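Pakden Display Support
Ticket 2097
Subject: Marks on display hands, specks on marble-pattern top
Product: Pakden display hand, matte finish (pair); Pakden counter top, white marble pattern
Opened by: Nimal Marikar
Assigned to: Kasun Siddiqui
Status: Closed

Nimal Marikar, 09:12
We use the hands for showing wristbands and watches. They have picked up dark marks on the fingers and what looks like pen on the back of a hand. The table top has small dark specks on it as well, and some whitish smears. I have tried a damp cloth on all of it. The smears went fainter and came back when the top dried, the rest did not move. What can I use that won't take the matte finish off? Attachments below.

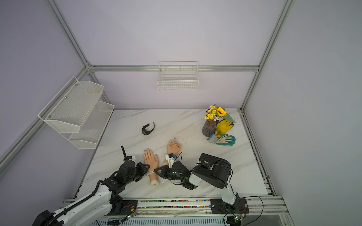
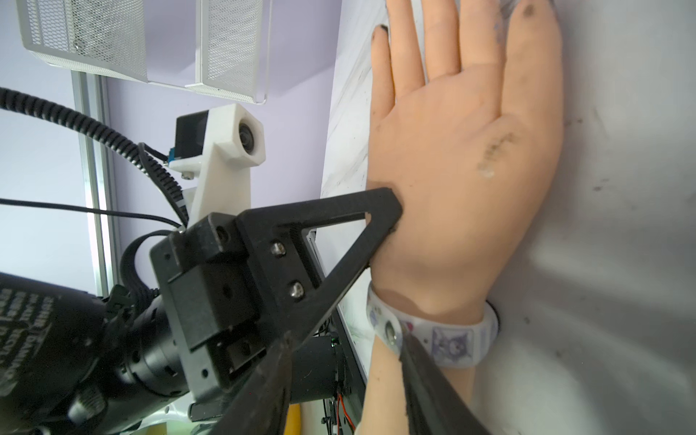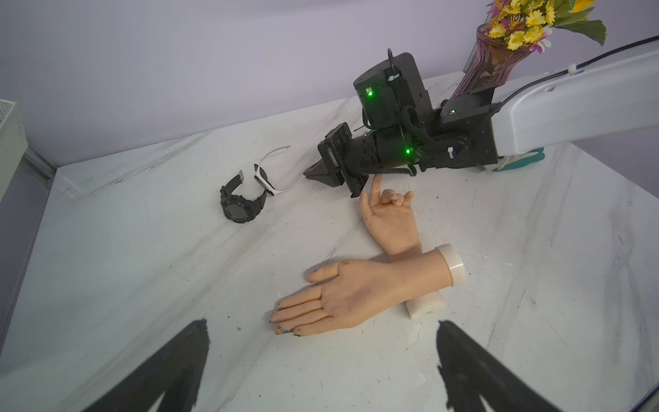
Attachments (3): hands and watch on the top; marks on the palm-down hand, with wristband; specks and smudges on the top.

Kasun Siddiqui, 09:50
Thanks for these. Before I suggest anything I need to know a few things.
1. Has anything other than water been used on the hands?
2. Do the marks on the fingertips feel raised, or are they flat?
3. Do you know what pen was used on the back of the hand?
4. Does any of the dark colour come off on a dry white cloth?
Please leave alcohol, nail varnish remover and kitchen spray alone for now. All three will make the surface shiny in patches and we can't reverse that.

Nimal Marikar, 10:26
1. Only water.
2. Flat. The one over the index fingernail is the darkest. The little finger is dark at the tip too but it is more of a stain.
3. No idea. It is faint and there are several little scribbles close together, so I would guess someone was trying a pen out.
4. A bit of grey comes off the knuckles. Nothing from the nail.

Kasun Siddiqui, 10:41
Then there are three separate things on that hand and I would treat them in this order.

Grey scuffs on the knuckles and fingers. These are surface rub, usually from straps and buckles going on and off. Take the wristband off first. Mix one capful of Davo mild soap into 1000 ml of lukewarm water, wring a microfibre cloth out well and wipe from the wrist towards the fingertips. Pat dry. Do not scrub in circles.

Pen on the back of the hand. White vinyl eraser, the ordinary stationery kind with no grit in it. Short strokes, light pressure, brush the crumbs off as you go. Stop if the skin starts to look polished.

Dark fingertips. Leave these until the other two are done. Try the soap mix again with a cotton bud. If the colour stays put, it has probably gone into the material.

Nimal Marikar, 11:35
Scuffs: mostly gone. There are still two at the base of the fingers but you have to look for them.
Pen: the eraser took off about half. It is a pale smudge now.
Nail: no change at all. Little finger: slightly lighter, might be wishful thinking.
Is it worth sanding the nail? I have some 1000 grit paper here from another job.

Kasun Siddiqui, 11:48
Please don't. Even 1000 grit will cut through the matte surface and the nail is a small sculpted area, so the edge of it goes first. You would swap a dark nail for a shiny one with no shape to it.

Second go at the pen: Yazıcı cream cleaner for matte plastics, a pea-sized amount on a damp cloth, left for two minutes and wiped away with clean water. Test it on the flat base at the wrist before it goes anywhere that shows. You can use the same on the fingertips, once only.

For the table top, can you tell me whether the specks are loose? Run a fingernail over a few of them. They are easy to confuse with the pattern in the photo, although the veining is grey and these look darker.

Nimal Marikar, 12:20
Some are loose and brush away. Others are stuck and feel like tiny grains. The smears are smooth, nothing to feel. They are worst in the middle and towards the right.

Kasun Siddiqui, 12:33
The smears sound like dried cleaner or hard water. For the top:
– Clear everything off it, the vase included.
– Brush or vacuum the loose specks with a soft head. If you wipe them while they are loose you will drag them across the top.
– Lift the stuck ones with a plastic scraper or an old loyalty card held flat.
– Wipe with the same soap mix, then with plain water, then dry straight away with a second cloth. The drying is the part that deals with the smears.
– Check the slotted metal edging before you put things back. Grit collects in the slots and ends up on the top again.

Nimal Marikar, 14:05
Top is done. Specks gone apart from one near the back edge that I think is a chip. No smears so far, it has been dry for an hour. There was a fair amount in the slots, so thanks for that.

Yazıcı cream on the hand: tested on the base, no shine. The pen has gone as far as I can tell. Little finger is nearly clean. The nail is the same as it was this morning.

One more question. We have 277 of the Gururitz children's wristbands to get through, the white ones with the cartoon designs, and each has a metal rivet. Will the rivet mark the wrist?

Kasun Siddiqui, 14:22
It can do if the band is dragged round while it is on. Open it fully, set it in position and close it, and open it again to take it off. A strip of tissue under the rivet is enough if a band is staying on for long. The same goes for the watch, since dark straps can leave colour behind if they are left on the hand for weeks.

For the nail, the choices are to live with it, turn the hand so it faces away, or replace it. Hands can be ordered singly, left or right. Please say matte when you order. The gloss version has the same shape and we have sent the wrong one before now.

Nimal Marikar, 14:31
I'll use the other hand for anything close up and order a replacement in December with the rest of the stock. You can close this.

Kasun Siddiqui, 14:34
Closed. Reply to this ticket if the smears come back on the top.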